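Left gripper does not release cloth at end of fold, arm then drags the pile

Status: Open — waiting on part
Priority: Normal
Component: Left arm / gripper
Site: Wenthorpe
Opened by: Mali Voyle
Assigned to: Carys Wogan

Mali Voyle
Since the update to the Wevusier controller in October, the left gripper on the folding station sometimes stays closed after the release command. The arm then starts its retreat move with the garment still in the fingers and pulls the whole thing off the fold position. I counted 4 failures in 33 cycles this morning. The right arm has not done it.

No error on the operator screen. The log says "release complete" each time. I stopped the station with the red button on the first one because the arm was pulling hard and I did not want it to reach the end of its travel with a shirt attached. After that I used pause, which also works but takes a moment longer.

Steps to reproduce:
Load the red shirts. Run the standard fold program at normal speed. Watch the left gripper when it should let go. It does not happen every time.

Carys Wogan
Thanks. Please use the red button every time for now and leave pause alone. Pause lets the current move finish, so the arm keeps pulling until it gets there.

Can you send the gripper section of the log for one failed cycle, and tell me if the release works when you send it by hand from the service page? Also a picture from the head camera with the left gripper on the cloth.

Mali Voyle
Log is attached to the ticket. By hand it opens fine, with and without cloth. Picture below.
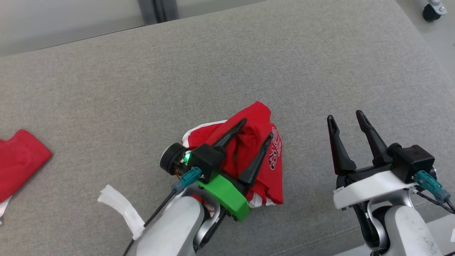 Carys Wogan

Got it, thank you. The left fingers are well down in the cloth, with the shirt bunched up under them. That is a lot of fabric for one grip, but it should not stop the gripper from opening, so I went to the log.

In your failed cycle the release command goes out and the controller writes "release complete" before the finger position has changed at all. It looks like the new version marks the step done when the command is sent — the old one waited for the position reading. If the command gets lost, the program carries on as if the fingers were open.

That explains the drag but not the lost command. Two things to try, in this order:

1. Power off the station and lock it out. Reseat the teal connector at the left wrist and the gripper cable at the elbow. Check both for bent pins. The one at the wrist is the camera, but I want it ruled out.
2. Set "confirm on position" to ON in the gripper settings, left and right. With this on, the arm will stop and raise a fault if the fingers have not opened.

Do not run at normal speed until step 2 is done.

Mali Voyle
Both done. Wrist connector looked fine. The gripper cable at the elbow had one pin pushed back a little. I straightened it as well as I could and plugged it back in.

Ran another batch at reduced speed with confirm on. It faulted 2 times with "left gripper: no position change" and the arm stayed where it was, so the setting works. Both faults came with the elbow bent far in.

Carys Wogan
Then it is the cable or that pin. I have ordered a replacement from Berhe and put in a report to Jornosness about the default for the confirm setting, which the update turned off.

You can keep running at reduced speed with confirm on. If it faults, open the gripper from the service page and clear the cloth before you restart. Keep hands out until the arm shows disabled. I will leave this open until the new cable is in and you have had a full batch without a fault.

Mali Voyle
OK. Note taped to the operator screen for the late shift.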